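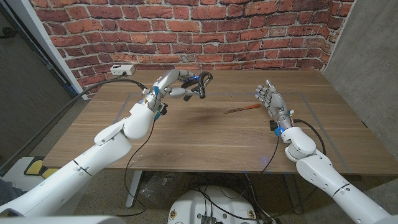
Figure 1. Tool task, left hand holding the black clamp, orange-handled tool on the table between the two hands.

Teaching Two Hands to Share a Table
Project report, Wutow group
Janaína Portela, Wajid Abbasi and Felicja Domański
Supervisor: Przemysław Kurek

What we set out to do

When we picked this topic in October we thought most of our time would go into the learning part, and that gathering the examples would be a week or two of pleasant, slightly boring work. We were very wrong about that, and this report is mostly the story of how wrong (and of how much we ended up enjoying it anyway!). The goal was to collect enough good demonstrations of simple tool handling for a policy to learn from, using both arms, with one of us guiding the robot and another one watching and taking notes.

Our target was 600 usable episodes. We recorded 1,255 in all before we reached it, so a bit more than half of what we recorded had to go, and we will come back to why.

Setup

The work area is the rectangle marked in gray tape on the tabletop. Every episode starts with the tools to be handled inside the tape or already in a hand, and an episode where a tool leaves the rectangle is thrown out. We argued for a long time about how big the rectangle should be. Felicja wanted it larger, for variety, and Wajid wanted it smaller, so that the arms would never have to reach awkwardly, and the size we have now is a compromise that both of them still complain about a little.

In the clamp task the left hand keeps hold of the clamp the whole time while the right hand starts open and upright, then goes down for the orange-handled tool. The angle of that tool is changed by hand before every episode. We wrote 7 starting angles on a card and went through them in order, which kept us from always putting it down the way that felt easiest.

Recording and sorting

We named our recording program Gasine and the sorting script Lim, and they are both plain little programs, but we got very fond of them. Gasine saves the joint positions of both arms and hands together with the head camera video. Lim plays each episode back at double speed and asks for a keep or a drop, and if it is a drop, for one word about the reason.

Most of our drops came from hesitation. The person guiding would stop over the tool to think, and the recording then had a long pause in it that we did not want the robot to copy. Bence Bozsik, who did a similar project last year, told us to rehearse each motion twice before recording, and our keep rate got a lot better from that day on. The other big group was grasps that slid down the handle. At first we dropped all of these, and later we decided to keep the ones where the hand recovered, as we think a learner should see a few recoveries.

The black cables on the wrists also cost us some episodes. If the right arm turned too far, its cable pulled tight, and we had to stop and lay it out again.

What we would do differently

We would have 2 people sort every episode from the start. Janaína and Wajid sorted the first batch separately and disagreed on more of it than any of us expected, mainly about how long a pause is too long, and we only wrote down a rule for that after the batch was finished. We would also keep the notebook on the computer, as Felicja's handwriting is lovely and very hard to search.

Training on the kept episodes is under way and will be covered in the second report.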